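4.2 Transfer to furnished rooms

The second group of trials was done outside the laboratory, in a furnished flat in Adosstead, where the Sirko arm had to tidy small items and put them back in their places. We recorded 359 attempts. The wrist camera was the only sensor used for the final approach, and its view is shared between the gripper and the room.

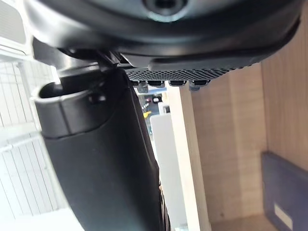 Figure 3. View from the wrist camera between two attempts. A gripper finger is at left, in front of a white wire rack; light wood-grain surfaces are at right.

Most failures happened before any contact was made. The planner of Engström and Rajan assumes that the target stays visible until the fingers close, and in narrow places this was often not true - the arm then stopped and waited for a new plan. A person needs over 13 seconds less for the same item. We therefore consider tidying as not yet solved for daily use.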